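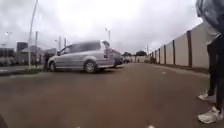 Community > Giststead Allotment Association > Minutes

News | Plots | Minutes | Contact

We use cookies to keep this site working. Accept | Settings

Minutes of the ordinary meeting, 23 Apr 2025

Present: 11 members. Quorum met. Minutes of the previous meeting approved without amendment.

1. Water supply
The standpipe on the Gunham side is losing pressure at the second valve. Replacement valve and 60 feet of half-inch hose to be bought from Yousafzai Hardware. Until the valve is fitted, plots on that side are to water from the tank only. The tank is to be refilled when the level drops below the lower mark.

2. Soil tests
Results received for 12 plots. Three came back below pH 6 and will be limed at the rate given on the test sheet. Holders of those plots are asked not to plant brassicas before the lime has been worked in. Retest in October.

3. Seed potatoes
The Wadano order arrived short by one sack – supplier notified, credit note pending. Sacks to be divided by plot area, as last year.

4. Compost delivery
Bulk compost will be dropped in the paved yard and moved to the plots by barrow. Members should keep the approach to the yard clear on delivery days and park on the left side only. Spilled material is to be swept up the same day. 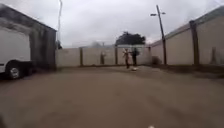 5. Fencing
Two quotes received for the north boundary. Both exclude removal of the old posts. Revised quotes to be requested with removal priced separately. Decision deferred.

6. Any other business
Shed key deposit to stay at the current rate. A request for a second beehive was approved, subject to the existing siting rules.

Next meeting to be posted on the gate board.

Previous | Next | Back to Minutes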